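Planon halts arm cell software after missed stop signal

Planon has stopped the release of its cell control software after a fault was found in the way it handles a protective stop. The company informed its customers on Thursday and asked them not to install version 16 until a corrected one is available. No person was hurt and no equipment was damaged, because the fault appeared in simulation, before the version was running on any customer's floor.

The problem was first reported by Varghese, an integrator that prepares tabletop handling cells for small workshops. During a long series of simulated test runs, an arm received the stop signal while it was lowering its gripper. It should have stopped at once. In a part of the runs it finished the movement first and only then stopped, and the operator panel showed the cell as safe during all this time.
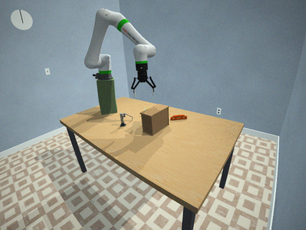 The fault depends on timing. According to the notice, it can happen only when the stop signal arrives in the same control cycle as a new target position. The software then puts the new target at the head of the queue, and the stop has to wait behind it. In the test cell, where the arm stands on a dark green pedestal and works above a table with a wooden box and a spirit level on it, a late stop means that an open gripper can continue down toward whatever is under it. Varghese counted 1,126 late stops in its records, and the longest delay was a little under two seconds. For a person with a hand on the table this is a very long time.

Planon says that its own acceptance test did not find the fault because the test always sent the stop signal in the middle of a movement. It was never sent at the moment when one movement ended and the next one began. The company has now added this case to the test, together with stops sent at random moments.

Hilitz, which supplies the safety controller used in many of these cells, confirmed that its hardware is not affected. The emergency stop button cuts the drive power directly and does not pass through the Planon software. The fault concerns only the protective stop, for example when a light curtain is crossed and the signal is routed through the cell software. Customers who wired the light curtain directly to the controller do not need to change anything.

Roughly 2,680 cells use Planon software, most of them with one arm or two arms at a shared table. The company could not say how many have the light curtain connected in the affected way. It is now asking each customer to check the wiring plan and to send back a short form.
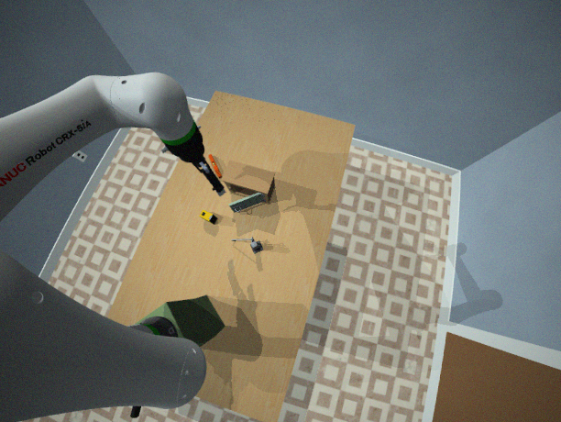

Can a workshop continue to use its cell in the meantime?
Cells on version 15 or earlier can run as before, as the queue was changed only in version 16. Any customer who has already installed version 16 should return to the previous one and repeat the stop test before the cell goes back to work.

Nuvitz, a training center which planned to move its practice cells to the new version in March, has put off the change. Its courses will go on with the older software, and the lesson on protective stops will be extended by one hour.

Planon expects to deliver a corrected version in 10 working days. Varghese will repeat the full series of simulated runs on it, and the results will be sent to all customers together with the release notes.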